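# Getting a two-arm kit picking up play food in one afternoon

I've had the Minell bench kit since March and I still grin every time both arms wake up. It comes as a pair of arms with two-finger grippers and the Driso control software, and you can get from a bare table to a first clean pick in an afternoon. Mine cost 1219 pounds with the spare finger set. The printed manual is thin, so these are the steps I wish I'd had.

## What you need

- the two arms and their clamps
- a heavy table with a matt top
- a dark cloth or curtain to hang behind it
- a bag of small toys: blocks, balls, play food, a bowl

Don't skimp on the table! Mine wobbled at first and every pick landed a finger's width off.

## 1. Clamp and cable

Fix the clamps before you hang the arms, and tighten them again once the weight is on. Leave a generous loop of cable at each wrist. If it's tight, the arm will tug on it when it turns and Driso will stop with error 43, which the manual calls "joint load" and leaves at that.

## 2. Home both arms

Switch on the left arm, wait for the tone, then do the right. Press **Home** in Driso and keep your hands well back. The arms move one at a time and it's rather lovely to watch.

## 3. Set the grip

Open the gripper panel and set the force to 85 for hard toys. Go lower for anything thin or hollow. The fingers are better with light things than I expected, and I've had mine lift a paper cup without denting it (took a few goes, mind).

## 4. Teach a pick

1. Put one toy in the middle of the table, well clear of the rest.
2. Drive the gripper down until the fingers are just above it.
3. Press **Mark**, lower, close, lift, and press **Mark** again.
4. Play it back at slow speed.

Once that works, try a busier table.

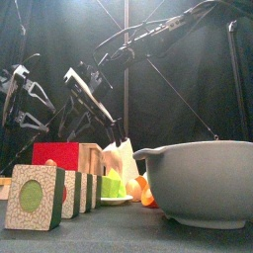

Tall shapes are the fun ones. Come in from above, stop short of the top, and check that the fingers sit either side before you lower them. Round toys want a slower close or they squirt out sideways and you're off hunting under the radiator.

If you're using a bowl as the drop point, mark the release a little above the rim. Driso saves that as a separate point, so you can move the bowl later and only teach the one spot again.

## 5. Save your work

Use **File > Save set**. A set holds up to 514 points, far more than I've ever filled. The Chávez add-on lets you name them too, and it's well worth loading. I tried the Kurkus one as well, but it kept losing my left arm settings, so I've gone back.

Next on my list is handing a block from one gripper to the other. So far I can manage it at quarter speed.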